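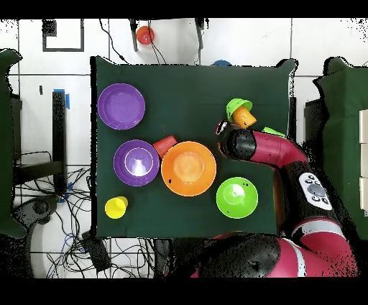
Bowls and Cups, Green Cloth

Bright plastic, mostly bowls. Purple, orange, lime green, a yellow cup, a red one on its side. The big orange bowl has the middle of the table. The orange cup sitting in the little lime bowl is my favorite thing on this page.

Gallery notes, posted Nov 14, 2021

Quick intro, then on with it. I collect everyday plastic for the table. Picnic stuff, kids' cups, mixing bowls, the kind of thing that lived in the bottom cupboard and went out to the yard in summer. Started with one shelf in September and now it's the shelf, the closet and most of a trunk. Entry numbers match my notebook, so they jump. Will tidy up the order when theres time.

Names first, seeing as people ask. Venach, Tridell and Terkine are my own shelf names, from the labels on the boxes I store things in. They aren't makers. Please stop searching for them.

Venach shelf: the bowls

Anything round and wide goes here. I sort by color, then by size, then give up on size. Purple is hard to keep nice, shows every scratch from a fork. Orange forgives a lot.

Deep bowls hold popcorn, shallow ones hold chips. Not a rule, just how it goes at my house.

If you're sorting your own, do it on a dark cloth. Color reads much better. White tablecloth and the lime green looks washed out, yellow too.

Nesting: works if the rims agree. Bowls from different sets will go in partway and then stick. Twist, don't pull. A little dish soap around the rim if it won't move.

Tridell shelf: the cups

Cups are the fun part and the annoying part. They roll. They tip. They get put inside bowls and forgotten for a month.

Ribbed ones are easier for small hands, and they hide scuffs. Plain ones clean faster. I drink out of the plain ones and put the ribbed ones out for company.

Red fades before the other colors do, in my cupboard anyway. Keep it off the windowsill. Learned that with a cup I'd had since college — pink on one side now, red on the other.

No. 197

A snack bowl with a lid, swapped for a pitcher. Lid doesn't quite fit. Kept both. The pitcher leaked.

No. 608

Last thing in the notebook and no, there aren't that many pieces, I skip numbers when I start a new page. Measuring cup, handle a bit bent from a dishwasher. Still measures. Would trade for a straight one.

Terkine box: the odd ones

Lids without bowls. A saucer. Something that may be the top half of a juicer. Nothing gets thrown out of this box, that's the whole idea of it. Every so often a bowl turns up that one of the lids was waiting for.

Brynhildur Grímsdóttir wrote in about the juicer and thinks it's an egg separator. Could be! She also has a set of nesting bowls from around 1960 that her aunt used for bread dough, and has promised me the measurements. Will add a line when they come in.

Cleaning, short version

Warm water, dish soap, soft cloth. Baking soda paste for tea stains, leave it on 5 minutes and rinse. No steel wool, ever. I did it once and the shine never came back.

Sticker glue — cooking oil on a paper towel. Let it sit. Wash after or everything smells like fries.

Smells: open, upside down, outdoors for an afternoon.

Table days

Twice a year everything comes off the shelves and onto a table. It's loud. Plastic on plastic makes a racket, a cloth helps with that too. I pull out doubles, wipe the shelves, argue with myself over the doubles, put most of them back.

I don't set things up neat for it. Bowls land where they land. You see odd color pairs that way, purple next to red, lime under orange, and I've set a couple of birthday tables from ideas I got like that.

Dagdag pile: to trade

Doubles in good shape, mostly small bowls. I'd like yellow cups in return, or anything in a proper sky blue. Not teal, I have plenty of teal. No cracks please, and tell me about chips in the rim before you mail it.

Postage is on whoever asked. Wrap cups seperately or they arrive scuffed.

Next up

Trays. Then salad servers, if I can find the other half of the pair. Write to me through the contact page, I answer slowly but I do answer.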